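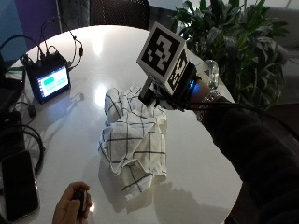

Station 2, wrist rig over towel, display unit at left.

Sarnwood shared workshop - towel folding build
Pre-session check, wrist tracking rig
Date: 8/9/18
Checked by: Siv Eklund
Second reader: Ragnvald Hägglund

1. Marker cube seated on bracket, no play by hand. OK
2. Marker faces clean, no lifted corners. OK
Comment: one face reprinted in June. Matte paper only from now on.
3. Bracket screws tight. FAIL, corrected
Comment: rear screw took a quarter turn. Add threadlocker before the next session.
4. Rig cable runs back along the forearm, slack at the elbow. OK
5. Status light on the rig lit blue. OK
6. Cables at the display unit clear of the work area. OPEN
Comment: tangled at the top of the unit. Needs a sleeve or two ties. Liv Bakke has the ties.
7. Glassware and phones off the table. FAIL
Comment: clear glass at the far edge behind the cube, phone at the near left corner. Both go on the shelf before recording.
8. Glare on tabletop. OPEN
Comment: overhead lights reflect off the gloss finish. Tracking dropped out on 7 of 119 takes last session - cause not confirmed. Try a matte cover.
9. Small black handheld, apparently a remote or clicker, in hand. OK

Result: hold until item 7 is cleared. Items 6 and 8 may stay open for test takes.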